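Gripper pair, notebook, January
Started 7.40 in the morning, tea already cold

14 shares | 3 comments

Right gripper is back from Clerstead with a new pivot set and a note saying "tested, fine". The note did not say tested on what. My guess is a spreadsheet.

State of things when I opened the case: jaws closing but the right-hand tip arriving late, so the two pads met like strangers in a corridor. Handle play was worse than before it went away. One pivot screw had been done up so tightly that the linkage would stay wherever you left it, a fine quality in a desk lamp. Backed it off a quarter turn, worked the handle, backed it off a touch more. Moves freely now. Put a paint mark across the head so that I can tell next time whether it has wandered or I have.

Left gripper was never sent off and has been behaving itself, so naturally I took that apart too. Found grit in the inner pivots. Cleaned with a dry brush first, then a cloth. Do NOT use the spray from the top shelf, it creeps on to the pad facing and then everything you pick up is a bar of soap. I wrote this in the book last winter and then used the spray anyway, so this time it's in capitals.

Pads. The blue facing on the right gripper had lifted at one corner. Peeled it, scraped the old glue (an hour of my life, thumbnail not what it was), refitted with the tape from the Nikolovski order and left it under a clamp through lunch. The tape is supposed to want longer than lunch. We shall see who gives in first.

Bench checks, handle squeezed 400 times per gripper while listening to the radio:

- left: no change in feel, no squeak
- right: squeak arrived at 230, left of its own accord, did not return
- both: opening width same at the end as at the start, measured with the good calipers, which were in the drawer where they belong (noted as an event)

Then zeroed the opening reading on both. Order matters: close fully, zero, open fully, read, close again. If the second closed reading isn't the same as the first, the tip is bending and you are measuring your own grip strength. Mine is nothing to write down.

After that, off the bench and on to the tablecloth. The Konivdale checklist wants "a range of soft and firm household objects", and fruit and cake were to hand. Held the orange and watched the pads for slip and for that late right-hand tip.

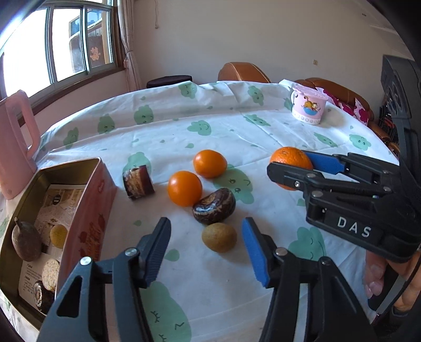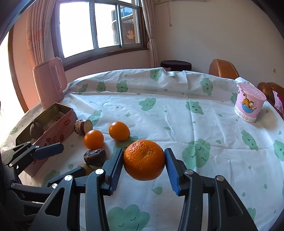
Orange in the jaws both times, round table, cloud cloth.

Notes from the table, in no order:

The tips now meet together, or near enough that I can't see the difference without getting my nose down there. Refitted corner stayed flat while I was watching it, which proves only that it can behave in company.

Squeezing to the stop is a bad habit and I have it. Stop when the pads have taken up the shape of the thing. Past that you are just loading the pivots, and it's me who has to clean them.

Keep the two grippers apart when both are open. The outer arms are wider than you think and they do click together. Checked for burrs afterwards with a fingernail (the other one). None.

Cake is on the list as "soft". I would like to register that it also comes under "crumbs", and that crumbs come under "pivots". Doing it last from now on, with the brush ready.

Still to do:
Ask Clerstead what torque they use on the pivot screws, and whether it is a number or a mood.
Order spare pads, Prilness pack of 28. We have two left and one has been used as a coaster.
Redo the 400 on the right gripper once the tape has had a night, then take it to 600 if the squeak stays away.
Check paint mark.
Replace the brush, mine is shedding into the very thing it's cleaning.

5.15, packed up. Right gripper in the case with jaws open so the pads don't take a set. Left gripper the same. Calipers back in the drawer.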